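Workshop notebook, stencil transfer tests, April

Continuing from the last entry. The question is still the same: why the white paint goes under the edge of the vinyl on the pine blanks from Wirkden, and does not on the birch ones. I wrote before that I suspected the paint. Now I think I was wrong, and I put down the reasons so that Shota does not have to ask me again.

Material used this morning: two pine blanks, two birch blanks, all sanded on the same evening with the same paper. Stencil vinyl from the Storunetti roll, the matte one, and one strip from the old Fotolport roll which we have almost finished. Paint is the chalk white we always use for the family name boards. Word on all blanks: WELCOME, in the tall letters, as the W and the M have the narrow points where the paint escapes first.

9:40. Cut the stencils. The blade was fresh. Weeding was easy on the Storunetti, but the center of the O came up together with the outside piece on one of them, so I had to place it by eye. It is a little to the left. For a test it does not matter, for a customer it would.

10:15. Applied with transfer tape, pressed with the plastic card from the center to the sides. On pine I could feel the grain through the vinyl with my fingernail. On birch I felt nothing. I should have noticed this the first time.
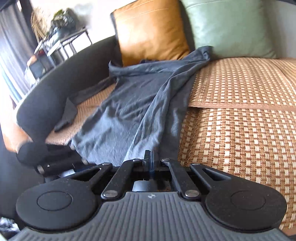
10:50. First coat, sponge, almost dry, dabbing only. I waited 58 minutes before the second coat, longer than the usual, because I had a phone call from Vermeulen about the hooks order. They will send the small eye hooks now and the s-hooks later. I said yes, we have enough s-hooks for the boards already promised.

12:05. Second coat on all four. Removed the vinyl while the paint was still soft, pulling back low and slow.

Results. Birch: both clean, also with the Fotolport strip. Pine without any sealing: bleeding along the grain, mostly on the flat parts of the E and L, and very ugly at the W. Pine with one thin coat of clear varnish brushed over the stencil before the white: nearly clean, one small hair of paint at the foot of the M. So the same paint gives both results and the paint is not guilty. The soft lines in the pine go down a little when we sand, the hard lines stay up, and the vinyl makes a bridge between them. Paint walks in under the bridge. The varnish goes in first and closes it, and what bleeds is transparent.

Shota Hayashi looked at the boards after lunch and he does not agree completely. He thinks the sanding is the main problem and that a hard block instead of the soft pad would be enough, with no varnish. This is possible. I did not have a hard block here today, so it stays open.

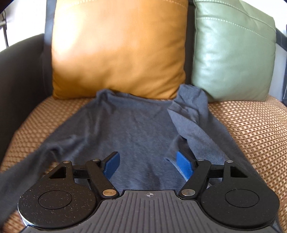 The other thing to decide is the stencil for cloth, which we promised to offer with the kit if it can be done with the same vinyl. I do not want to start with cotton tote bags again, they are too easy and everything works on them. A better test is a knit like the gray long-sleeve shirt in the photo, with a slightly fuzzy surface and small creases over the chest, exactly where a name would be placed. On such a surface I expect the glue to hold the fibers and not the cloth, and the points of the W will lift. Flatten the creases first, then put a card inside so the paint does not reach the back. I would try letters not smaller than 5 cm, and only the simple ones.

For the instruction sheet: change step 2. At present it says "press the stencil firmly", and this helps little on pine. Proposed text: "Press the stencil firmly. Brush one thin coat of clear varnish over the openings and let it dry before you paint." We must then also add a small varnish pot to the kit, or tell people to buy it. I did not calculate the price yet.

To do:
Hard block from the other bench, repeat on pine, no varnish, same word.
Ask Wirkden if the pine can be delivered already planed finer.
Keep the bad W board, do not throw it, it is useful to show.
Measure how much is left on the Fotolport roll.
Paint lid was not closed well when I came back at 14:30. Please close it.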